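The Case for the Fixed Family Table

By Sabine Vogler
April 23, 2020

57 shares | 8 comments

Holiday customs in many households are treated as decoration, to be kept when convenient and dropped when schedules grow tight. The Fillircombe Family Forum takes a different view. A meal repeated every October, with the same dishes and the same seating, gives children a dependable mark in the year.

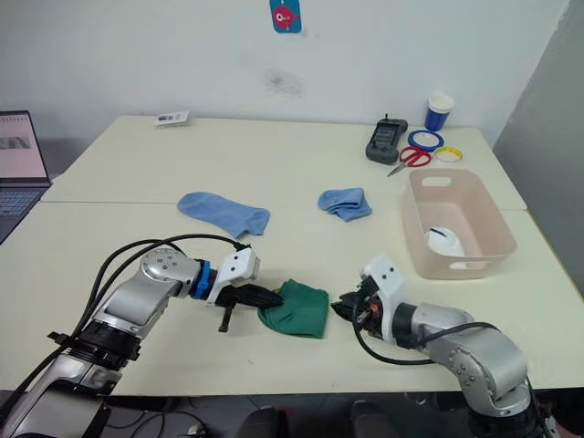

Why Repetition Matters

Critics argue that a fixed custom burdens whoever must cook. The objection is fair, and households should divide the labor openly. It does not follow that the meal should be abandoned.
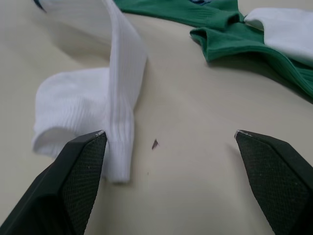
Families who rotate the menu each year often find that the gathering itself begins to drift. Dates move, cousins make other plans, and the older members stop asking when it will be held.

New members also deserve a place in the custom. A son-in-law's soup may stand beside the family roast without displacing it. 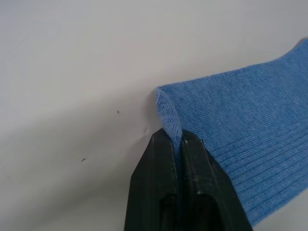 Parents should therefore settle the date early, write down the recipes, and let the children set the table.

3212 views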